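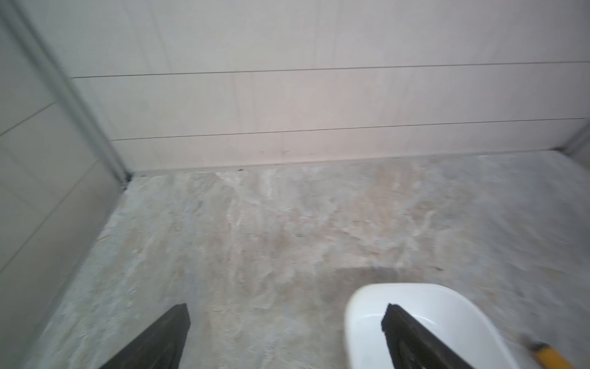 Mayo, once y pico de la noche

Tercera noche sin pantalla después de las nueve y sigo durmiendo igual de mal. Lo apunto porque Corina insiste en que el cuaderno forma parte del método, y porque mañana, cuando me pregunte, quiero tener algo que leerle que no sea un gruñido.

El método se llama Plonier y cuesta 64 euros. Por ese dinero te mandan un librito, unas láminas para colgar —no las he colgado— y acceso a unas grabaciones en las que un señor de voz blanda te pide que aflojes la mandíbula. La mandíbula la tengo perfectamente. Lo que no tengo son ganas de que me hablen de ella a las once de la noche.

El librito promete resultados en 17 días. ¿Por qué diecisiete? He buscado una explicación y lo único que hay es una nota al pie que remite a un estudio «propio», sin fecha ni número de participantes. Aidan dice que soy un cenizo y que a él le funcionó. Le pregunté qué había cambiado exactamente y me contestó que ahora «descansa con más intención». Este es el mismo Aidan que hace dos inviernos dormía con imanes en los calcetines.

Hoy he hecho todo lo que tocaba. Cena temprano (puré de calabacín, soso), ducha templada, persianas abajo, infusión de una mezcla que venden en el herbolario bajo el nombre de Qiu y que sabe a caja. Me acosté a las diez. A las diez y veinte estaba repasando la conversación con Verena sobre el alquiler, que no fue ni siquiera una conversación desagradable, y a las once menos cuarto me levanté a comprobar si había cerrado el gas. Estaba cerrado. Siempre está cerrado.

Mi madre dormía 7 horas clavadas toda su vida y no tuvo nunca un método. Se lo dije a Corina por teléfono y me respondió que eran otros tiempos, lo cual no explica nada, pero me dejó sin réplica. Luego me preguntó cuántos cafés tomo. Le dije que dos. Son 3, y el último a las cinco. Supongo que eso también debería constar aquí.

Lo del café lo probaré, de mala gana, y así al menos gasto menos. Lo de escribir tres cosas agradables del día antes de apagar la luz, no sé. Van: el pan estaba bueno, no llamó Jonas, encontré el paraguas.

Mañana devolver el libro de Silvan, comprar bombillas, mirar si Plonier admite devoluciones una vez abierto el paquete. Son las doce menos diez y tengo sueño, pero sueño de sofá, que en cuanto toco la cama se va.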